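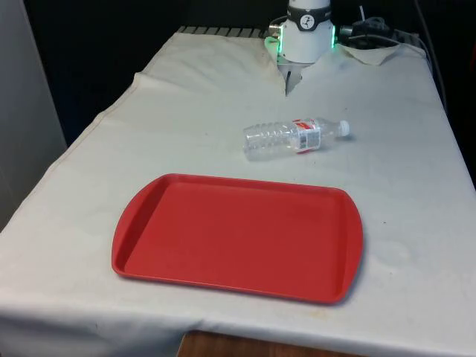 A red tray, a water bottle and a tablecloth that could use an iron.

I have been told, more than once this spring, that a tray will change the way I live. The pitch goes like this: loose things on a table are clutter, and the same things on a tray are an arrangement. Mirkitz, which sells trays, is very keen on this idea.

Rekha Katiyar is keen on it too. She runs tidying classes in Testmont and says 600 people have been through them. Her first lesson is the water bottle. Everyone has one lying around, she told me, and it always ends up on its side on the cloth. Give it a tray and it has an address.

Fine. But a bottle lying down will roll on a tray as happily as it rolls on a table, at least until it hits the rim. And a tray takes up a lot more room than a bottle does.

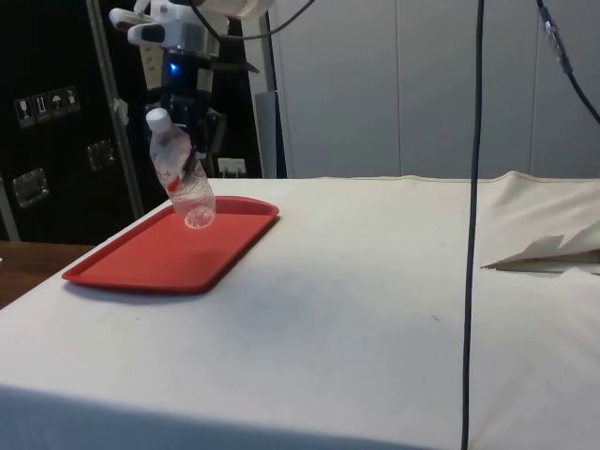
The trouble with red

Then there's the color. A plain red cafeteria tray on an off-white cloth is all you see when you walk in. Katiyar calls that a focal point. I kept looking at the gray smudges on the cloth instead, and at the creases bunched up in the corner. No tray fixes those. You have to wash the thing.

Deepak Bhardwaj, who supplied lunchrooms out of Kadley for years, is blunter. He once had 2172 trays in a warehouse and never thought of them as decor.

"You carry food on it, you wipe it, you stack it," he said. "If it sits on the table all day, it's in the way."

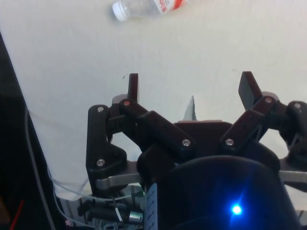 I tried it both ways at home through most of April. With the tray, I put the bottle where it belonged for four days, then started setting it down beside the tray, where my hand naturally went. Without the tray, I picked the bottle up when it was empty and threw it in the recycling. The table looked better the second way, and I got my elbow room back.

Katiyar thinks I gave up too early. She wants me to try a smaller one.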